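Tavport Print and Drawing Group
Minutes of the meeting held on 3/10/20 in the upstairs room, Cillmont Street

Present: Adanech Gebru (chair), Stijn Verstraete, Hatsue Hosoda, Mayu Tamura (minutes)
Apologies: Aoi Furukawa

1. Minutes of the last meeting
Agreed, with one correction. Under item 4 the paper size should read A3, not A2. Mayu to amend the copy on the website.

2. Matters arising
The plan chest has been moved to the back wall and the two stiff drawers now open. Stijn still has the key to the lower cupboard and will get a second one cut.

The Sakai bequest of etching tools has been listed. Hatsue has sharpened the burins. Three of the scrapers are too worn to use and will be kept for display only.

3. April exhibition
Adanech reported that the ground floor gallery is confirmed for two weeks in April. The hire charge is £427, payable before hanging starts. There is room for 60 works if the smaller pieces are hung in two rows.

Stijn asked whether unframed work would be allowed. After some discussion it was agreed that works on paper may be pinned on the long wall, but anything on the window side must be framed and glazed. Hatsue did not agree and asked for this to be noted. Her view is that framing costs put off newer members, and that last year's pinned drawings by the window came to no harm.

Entry forms to go out by the end of the week. Each member may enter up to four pieces. Titles and prices must be on the form, as labels will be printed in one go and late changes cannot be made.

Aoi had sent a note offering to design the poster again. Accepted with thanks. The meeting asked for larger lettering than last time and for the opening hours to be on the front.

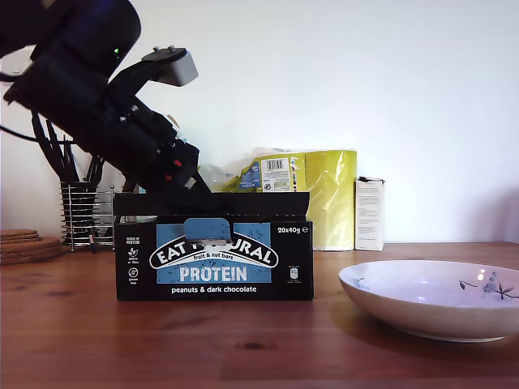
4. Postcards
Mayu has a price for 2000 cards from Kurkus, the printers used for the anniversary booklet. This would cover four designs, one of which should be a linocut. Stijn thought the number too high and wanted half as many. Adanech pointed out that the smaller run saves very little. Vote taken: three in favour of the full order, one against. Carried.

Designs to be chosen from work already scanned. Hatsue will look through the folder and bring a shortlist.

5. Life drawing evenings
Numbers are steady. The room holds 20 with easels, fewer if people want tables. Two members have asked for longer poses in the second half, and Stijn will try one 40-minute pose next time and see how it goes.

The heater nearest the platform is slow to warm up. Adanech to speak to the landlord.

6. Ink and paper order
Hatsue is placing an order for black relief ink and the heavier cartridge paper. Anyone wanting to add to it should tell her by Friday. Payment with order, please - she cannot carry the cost herself again.

7. Any other business
Mayu asked that people wash the rollers before leaving and not stand them on their faces to dry. One has a flat spot and will need replacing.

A grey portfolio with no name on it is on top of the plan chest.

8. Next meeting
Same room, 7.30 pm. Date to be fixed once Aoi is back. Exhibition hanging rota to be first on the agenda.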